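22 février 2022

Audience de mise en état ce matin au tribunal de Trorham, dossier Dobos. Le juge a constaté que le rapport d'expertise n'était toujours pas versé aux débats. La société avait jusqu'à fin janvier pour le produire. Renvoi à 3 semaines, sans astreinte.
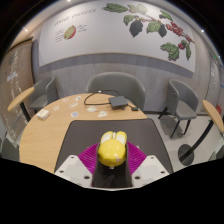
Suha Geagea estime que l'absence d'astreinte prive l'injonction de tout effet, et qu'il fallait la demander par conclusions séparées. Elle a raison sur la forme. Demande à rédiger, base de 500 euros par jour de retard.

Relu ensuite les pièces communiquées par Destholm. Près de la moitié fait double emploi avec le bordereau initial. Numérotation à reprendre : la pièce 2 renvoie à un avenant non signé, dont l'original serait resté à Bodport. Sommation de communiquer à préparer. 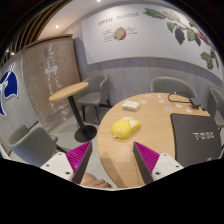
Lionel Bloxham répond que l'avenant non signé peut valoir commencement de preuve par écrit, s'il émane bien de la partie adverse. À vérifier en jurisprudence avant de conclure sur ce point.

Frais de signification à imputer au dossier. Appeler le greffe pour la copie du procès-verbal.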